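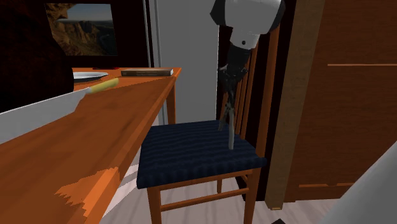 Workshop > Robots > Threads

Brodie Ellery
March, 7:43 am

Good morning. I promised to write down how my home arm project is going, so I will do it in small posts. English is my second language, please be patient with my articles.

2 comments · 7 shares

The goal did not change. I want an arm that hangs from a rail on the ceiling of our dining room and does small jobs: pick up a thing from the table, put it on a chair, take it from the chair again. The real rail is not mounted yet. For now everything happens in the simulator.

The simulated house is not a copy of my home. I took a ready one with furniture in it and I work in the dining corner: long wooden table, one chair at the right end, a banana and a closed book on the tabletop. It is enough for learning.

3 comments

This week I worked only on the chair. The test is called "seat approach" in my notes. The gripper comes down from above with the fingers pointing to the floor, and it must stop just over the cushion. No grasp, no object. Only come down, stop, wait two seconds, go up.

I thought it would take one evening. It took me five.

The first problem was the backrest. My planner knew the seat very well, but for the collision check it had the whole chair as one simple box. So it believed that the air over the cushion was solid wood, and it refused every path. The message was "no valid goal". I read this message for a long time before I looked at the box.

11 likes

I changed the box to several smaller pieces: the seat, the backrest, the legs, the rails between the legs. The backrest I kept as one flat piece and did not model each slat. No finger of mine has any business between the slats.

After this change the planner found paths. Too many paths, I would say. One of them went under the table and came up beside the chair, like a cat.

4 comments · 1 share

To prevent the cat path I added a rule that the wrist must stay higher than the tabletop until the arm is over the chair. The seat is a little lower than the tabletop, so only the last part of the movement goes below this line. I am content with this rule. It is simple and I can explain it to my wife.

Then the height. I want the tips to stop very near to the cushion, but without pressing. In the simulator the cushion is hard like a stone, whatever the fabric looks like. In the real room it will be soft, and somebody may have been sitting on it. I do not know yet how I will treat this. Maybe a force limit in the wrist, maybe a small switch in the fingertip.

6 comments

A question came from the Sidham group: why do I not start with a gripper with two wide fingers, it is easier. Yes, it is easier. But I want to pick up small things from a seat, for example a pencil or a coin, and wide pads push the coin into the fabric. Thin fingers have another problem, they bend. I accept this for now.

Numbers for the people who like numbers. I ran 943 approaches during the nights, each with a slightly different start position. 63 of them failed.

9 likes · 2 comments

Most of the failures were near the back right area of the seat. The arm comes down beside the backrest there and there is not much room for the wrist. When I turned the wrist a quarter turn before going down, the same positions became possible. I should have done this from the beginning, because a person also turns the hand to reach such a place.

The other failures were my own mistake in the start positions. Some of them put the elbow inside the wardrobe on the right side. I removed them from the list and wrote a check, so that the script stops and complains before it moves anything.

5 comments

Small note about the drawing side. On the near edge of the tabletop I get a jagged line, like broken teeth. I lost an hour because I believed the table model was damaged. I think now that it is only rendering, since the collision shape of the table is clean when I display it alone. If somebody knows the cure, please write. I already tried bigger shadow maps.

8 comments

Thank you for the answers! Quezada wrote that I should look at the near clipping distance of the camera. I will try it tonight after dinner.

About the hardware. The rail is ordered, in two pieces, because one long piece did not fit in our stairway. The ceiling bracket I am making at the shared workshop in Hilton. The drill press there is much better than mine and the people are kind. I have four holes finished and one hole in the wrong place.

13 likes

The controller board is the Nanano one, I wrote about it last time. It works on the bench with one motor. With two motors it restarts, and I suspect my power supply, which is old. Before I blame the board I will borrow another supply and measure.

Next steps, in this order. First I repeat the approach test with the chair pushed in a little, then turned a little, because at home no chair ever stays where you put it. Then I make the first real pick, and it will be the banana. It has a good size, and in the real room a mistake with a banana is cheap — I can eat the mistake.

17 likes · 3 comments

After the banana, the book. A closed book lying flat is difficult for thin fingers from above. You can not go under it. My idea is to push it a little over the edge of the table and take it from the side, but then I need to know where the edge is, with good precision, and I must not push too far. If you have done this with a small arm, I would like to read about it.

Somebody asked for the files. I will share the chair model with the separate collision pieces when I have cleaned the names. At this moment the pieces are called "box_new", "box_new2" and "box_really_new", and I am ashamed.

10 comments · 4 shares

Last post for now, I must go to work. Tonight: the clipping distance, and the fifth hole.

2 likes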